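Two-finger gripper comparison, small soft parts: Bramik vs Keddale
Forum > End effectors > Parallel grippers

galvarado
Original post

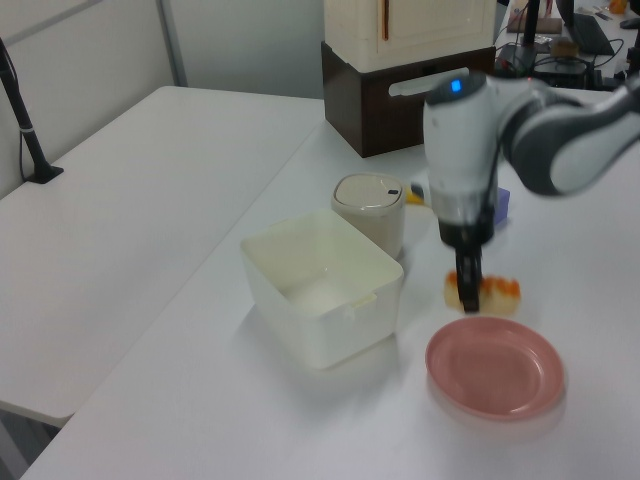 I've been running both grippers on the same arm with the same pick list, toy food onto a plate. Controller is a Tridex, no changes to the approach path between runs. 56 attempts per gripper.

Bramik: 52 good places
Keddale: 47 good places

Most of the Keddale misses were on the pieces with a bumpy top. It closes fine, then the piece rotates in the fingers on the lift. Force was set to the lowest step that would hold the heaviest piece. I'm leaning toward the Bramik but would like a sanity check before I order a second one.

Gilberto Alvarado

tooltip_zero
What are you counting as a good place? On the plate at all, or on the plate in the right orientation?

galvarado
On the plate, any orientation. If I required upright, the Keddale would drop to 41. I didn't log that for the Bramik.

mfeld21
Then you don't have a comparison on orientation. Also, five picks out of 56 isn't much of a gap. I wouldn't buy hardware on that.

Is the finger pad material the same on both? Stock Keddale pads are harder in my experience. I swapped mine for 2 mm silicone and the rotation mostly went away.

galvarado
Stock pads on both. Fair point.

cusi_user
Disagree with mfeld21 on the pads. I have a Cusi and a Keddale here and put identical pads on them. The Keddale still rotated parts. One finger on mine leads the other slightly at low force, so the part gets pushed before it gets gripped. Check it with a feeler gauge at half stroke.

mfeld21
That sounds like a worn unit. Mine doesn't do it.

cusi_user
It did it out of the box.

tooltip_zero
Both could be true. Gilberto, can you run the Keddale at a slower close speed before changing pads? It's one parameter on the Tridex and you keep everything else fixed. If finger lead is the cause, I'd expect the piece to shift at contact. If it's the pads, it should shift on the lift.

galvarado
Reran it at half close speed, stock pads, same 56. 48 good. No visible shift at contact, still turning on the lift. Pads are next. I'll log orientation for both this time.

mfeld21
Clean them with alcohol first. Mine had a film on them when new.

cusi_user
Still want to see the half stroke measurement.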